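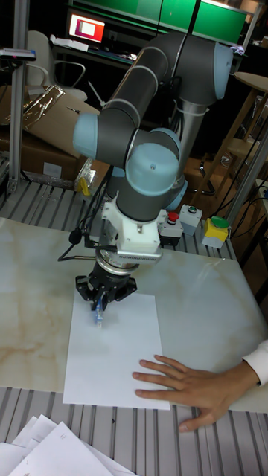 My markers bleed straight through to the dining table, a reader wrote in to us in May, and the paper creeps away from me as I draw, so is it the pens or is it me? Well, a bit of both, I'd say, and we had such a good long chat about it at the Pellham drawing table that I promised to write some of it up for everybody else.

Start with the paper. Most of us grew up drawing on whatever came out of the printer tray, and there is nothing wrong with that for a quick sketch or a shopping list, but a broad marker puts down a fair bit of ink and thin paper drinks it in. If you love your table, slip a spare sheet underneath, or two if you're fond of going back over your lines (I am, and I've ruined a perfectly nice tablecloth that way). For anything you want to keep or put in an envelope, try the 300 gsm card we order through Idenau. It comes in packs of 94 sheets, a funny number I have never managed to get to the bottom of, and it takes blue and black beautifully. Yellow goes a little dull on it, to my eye, but others at the table disagree with me quite strongly!

Now, the creeping. Smooth tabletops are lovely to wipe down and lovely to look at, and a single loose sheet will skate about on them the moment you lean on a pen. Spread your free hand out flat on a lower corner of the page, fingers apart, well clear of where the line is going. You don't need to press hard. If you find your hand gets tired, a bit of low-tack tape on the top two corners does the same job, though do test it on a scrap first as some tapes lift the surface of the paper when they come off.

Hold the marker closer to upright than you would a ballpoint and let the tip rest before you move. Then move! A pen that sits still on the page makes a blot, and the blot gets bigger the longer you think about it. I was taught to decide where the line ends before starting it, and I still mutter the end point under my breath, which my grandchildren find very funny.

Old printed pages are handy for practice too, so please keep your stacks and don't throw them in the recycling just yet. The back of last year's gas bill is a very forgiving place to try out a long curve. We have used up 476 backs of things since the new year, according to the tally on the cupboard door at Pellham, and there's plenty more in the box if you've run out at home.

The drawing table meets at 10 in the morning in the side room at Clillivley House, and tea is put on at half past. Bring a marker in any colour you like, with the cap on properly, and wear something with sleeves you can push up. If you'd like a pack of the card, put your name on the sheet by the kettle before the end of the month and we'll add you to the next order.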